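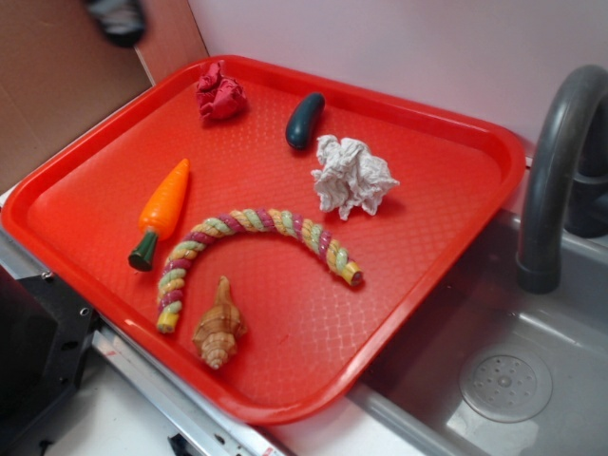
A red tray beside the sink, with a small toy cucumber on it.

News from the Firitby Toy Library

Dear members and friends,

The toy library will move in October. After many months of searching we signed the lease for the rooms in Bodgate, on the ground floor of the old wool store, next to the bicycle repair shop. The new rooms are smaller than what we hoped for, but they are dry and the door is wide enough for a double pram. The entrance is from the laneway and not from the main street. Please do not ring the bell of the bicycle shop, they have asked us kindly to mention this.

Our last borrowing session in the church hall will be at the end of September. Everything which is on loan at that moment can stay with you until we open again, and no late fees will be counted for the weeks between. If you are going away for a long time, please bring your items back before the move, especially the big ones such as the slide, the water table and the two balance beams. Angharad Lewis is keeping the list of large items and she will write to every family who has one at home.

The catalogue has now 2,956 items in it. When I joined, it was kept in a green book and on cards, and many of the cards said only "puzzle, farm". Siham Semaan has typed all of it into the computer over the winter, with the number of pieces for each set, and I want to thank her in the name of all of us. She found also 24 items which we did not know we had. Most of them were in the cupboard behind the stage, and one was a complete wooden railway with bridge. It is available for borrowing from the first session in Bodgate and there is already a waiting list, so please be patient.

Some words about missing pieces. We know that children lose things, and we do not charge for one lost block or one lost carrot. We ask only that you tell us. When a family says nothing, the next family counts the pieces and believes it is their fault, and then we receive a very worried email. There is a small paper in each bag where you can write what is missing. A pencil is enough. If you find the piece later under the sofa, bring it any time, we keep a box for these at the desk.

About cleaning: for plastic toys use warm water and ordinary dish soap, and let them dry fully before they go back in the bag. A damp bag which is closed for two weeks has a smell that is difficult to remove. Fabric toys have a label with the washing temperature. Wooden toys should be wiped with a cloth and never left in water. If you are not sure, leave it and write "not cleaned" on the paper, we will do it ourselves.

The fees stay the same this year. The council gave us a grant of $2,000 for shelves and for the ramp at the back door, and the spring fair brought another $1,000, mostly from the cake table and the second-hand books. Catarina Simões organised the fair for the third time and says that she would be happy to share this job next year with another person. You can speak to her at the desk or leave your phone number in her tray.

For the moving day we need people with strong arms, and also people with a trailer or a van. We start at 8 am and we hope to finish by the middle of the afternoon. There will be soup and bread. Noelia Carretero will look after the children in the hall garden during this time, so parents can come both together. Please bring gloves if you have them, the old metal shelves have sharp corners.

The new opening hours will be on the door and in the next newsletter. We are trying to add one early evening session, from 5 to 6.30 pm, because several parents wrote that the mornings are not possible for them. This depends on whether we can find two more people for the desk. The training takes one hour and I am glad to give it myself.

With warm greetings,
Adwoa Gbeho
Coordinator, Firitby Toy Library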